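Varnwood Snack Table

Hi! This is a folder of snack table photos (chips, soda, whatever got left out). There are 1,931 photos so far.

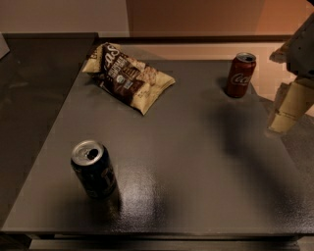
Crumpled chips bag, red Coca-Cola can, dark blue can with its top open.

Labels are plain text, one line per item. If I can't read a brand I just write "can" or "bag", so please don't guess for me! Wrinkled bags were a pain to outline, and 81 of them still need a second pass.

Last update: November 9, 2020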